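Talk notes, 2020-08-05, Flivham branch library, upstairs room
Speaker: Milagros Betancur
Slot is 40 minutes with questions. Wálter runs the slides.

# Setting a table when the plates don't match

## Before starting

- Water on the left, clicker in right hand.
- Check that the back row can read the slide with small type. If they can't, read it out.
- Handout goes out at the end. People read ahead otherwise.

## Opening (3 minutes)

Good evening. I'm Milagros Betancur. My brother Wálter and I ran the lunch room at Conora for 15 years, and before that we both washed dishes for our aunt, who fed anyone who came through the door.

Tonight is about plates, mostly. Plain ones, in colors that were never sold as a set. I'd guess most people in this room have a cupboard like that. A few left from a wedding set, a few from a yard sale, one that came home from a potluck and stayed.

Ask for hands: who has a full matching set they use every day? Wait for it. Usually two or three.

Say what they'll get: how to choose plates that sit well together, where to put them on the table, and how to store them so they get used.

## Choosing the colors (8 minutes)

Slide with the color strips. Leave it up for the whole section.

We stopped buying matching sets at Conora after the second year. When a plate from a set broke we had to find the same one again, and the maker had usually dropped it. So we started buying by color and by shape, one or two at a time.

The rule we settled on is to keep the shape steady and let the color move. Round with round. Shallow with shallow. If every plate has a low rim and a plain surface, the eye accepts a lot of different colors. If the rims are all different heights, the table looks like a rummage box even when everything is white.

Then the colors. I start with one family and add one plate from outside it. Peach, pink and orange are a family. They can be pale or strong. A light blue is the outsider, and it does more work than you'd think, especially next to pale wood.

Tell the Drivley story here, short version: I bought a stack of dark green plates at the flea market in Drivley, very pleased with myself, and food looked terrible on them. Beans looked gray. Rice was fine. Wálter used them under flower pots.

Point to make: look at a plate with food on it before you buy a second one. Bread is a good test, and so is anything brown in sauce.

Pause for questions if the room is awake.

## The middle of the table (7 minutes)

Start with the board. A plain wooden board in the center gives the plates something to gather around. It holds the bread or the hot dish, and it gives you an edge to measure from. You don't need a tablecloth. A light board on a light table is enough, as long as the plates bring the color.

Put the board down first, before any plates. Line it up with the near edge of the table. Then bring the plates in around it and stand back.

Plates can go behind the board and to either side. They don't have to be the same distance from it. If you're using the board to serve, leave the near side clear so a person can reach in with both hands.

On strong colors: one bright plate toward the back is easier to live with than one right under your nose. Put the soft ones nearer. The blue goes out to the side, away from the orange.

Leave the next slide up long enough for people to find the blue plate on the left, then the pinks and oranges going around the board. 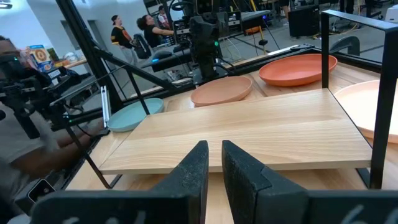 ## Spacing and reach (6 minutes)

No slide. Use the demo table. Ask two people to come up and sit.

- Have them reach for the middle without standing. Move the board until both can do it.
- Show how much room an elbow needs. Most home tables are set too tight on the corners.
- Slide one plate partly against the board and ask whether it bothers them. It bothers some people a great deal. At a small table it's fine until the food comes, then give the plate its own space.
- Thank them and sit them down. They will want to stay up there.

Aside, if there's time: at Conora we had one long table and the last seat always got the wobbly leg. Folding a napkin under it worked for a day. Gluing a felt pad on worked for good.

## Storing them (6 minutes)

Slide with the cupboard drawing.

Mixed plates get forgotten when they're stacked by where they came from. People keep the wedding plates in one pile and the odd ones in another, and only one pile ever gets touched.

Stack by size. Biggest at the bottom. Inside each size, mix the colors on purpose, so that whoever sets the table takes from the top and gets a mix without thinking about it.

Keep stacks low enough to lift with one hand. If you have to take plates off to get at plates, you need a second stack.

For matte surfaces, put a piece of paper towel or thin felt between plates. They show gray marks from rubbing sooner than shiny ones do. A paste of baking soda and water takes off many of those marks. Rub lightly and try the underside first.

Boards are stored standing, never flat in a damp cupboard. Oil when the wood looks chalky.

## What it cost us (3 minutes)

Somebody always asks, so put it in.

When we closed the lunch room I added up every receipt I could find for plates, bowls and boards. It came to $1,334 over all those years. The first matching set was the biggest single item on the list, and by the end we had 2 plates left from it. Wálter has one and I have the other.

The bulk of the rest came from Sánchez, the secondhand kitchen store, which kept a shelf of single plates by the register. Go early in the month.

## Questions (about 15 minutes, can run shorter)

Likely ones:

- *Can I mix in patterned plates?* Yes, one or two, and put them on top of a plain plate in a color that appears in the pattern.
- *What about glasses?* Keep them all clear if the plates are mixed.
- *My family wants everything to match.* Start with dessert plates.
- *Chips?* A chipped rim comes off the table. Use it under a plant.

Handouts are in the blue folder. Wálter has the spare copies and the key to the room. Lights off on the left-hand switch, and the demo table goes back against the wall.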